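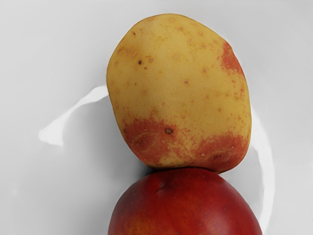 Gradora puts simulation ahead of new arms in next budget

March 27, 2026

Well, we finally have a number! I sat in on the Gradora planning meeting this morning (coffee included, thank you) and the produce packing project is getting $1,648 a month for simulation time, starting right away. The two new arms everybody's been asking me about will have to wait until November.

Savita Kanaujia, who runs the project, wants the potato and round fruit setups worked through on screen before she signs for any hardware. "A potato never has the same shape twice," she told me, "and I'd like to know what we're buying for."

Quotes are in from Jeline and Uniyal, and I hear the Jeline one came in over 20 percent lower, though it leaves out training. I'm rooting for the training, personally! Gradora has also set aside $622 for spare gripper pads. Final quotes are due in November.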